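Sorting and Storing a Linkage Kit for a Shared Classroom
Project report, Design and Materials, Tondalden School

1. Background

Our school has one set of plastic linkage bars, which is used by three classes. The bars are flat with rounded ends and holes, and they are joined with small pins. At the start of October the whole set was kept in one deep tub. Groups lost a lot of lesson time looking for the right length. The task was to find a sorting system that a new class could follow without help.

2. Method

We tipped out the set on a table and sorted it two ways, first by color and then by number of holes. The full set came to 858 parts with the pins included. Each trial was timed from the first part picked up to the last part put away.
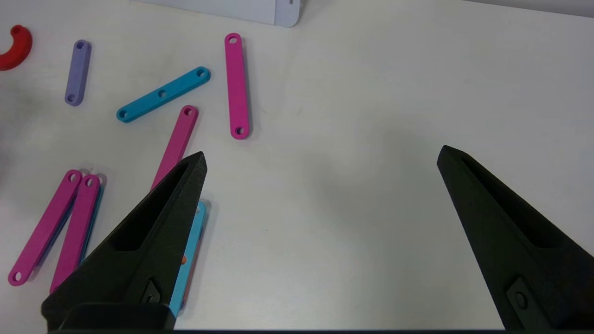
Sorting by color was the method most people expected to be faster. It was faster to sort, but it was slower to use afterward, because a builder usually needs a length. The teal bar with three holes and the shorter lavender bar do different jobs in a linkage, so a builder has to know which color goes with which job. Curved parts were a problem in both methods and we gave them a box of their own.

Sorting by holes took 19 minutes for the full set. Sorting by color took 7 minutes less. We then asked a group to build the four-bar crank from the Hoani worksheet using each system. With the hole system they found all the parts on the first try. With the color system they went back to the boxes several times.
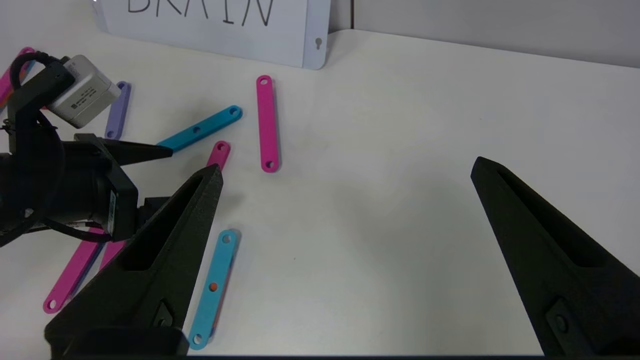

The pins were left out of the timed trials. They are too small to sort by hand in one lesson, and they all fit every bar, so they stay in a single jar with a lid.

3. Result

We chose the hole system. Each box has a bar drawn on the front at full size, so a part can be held against it to check.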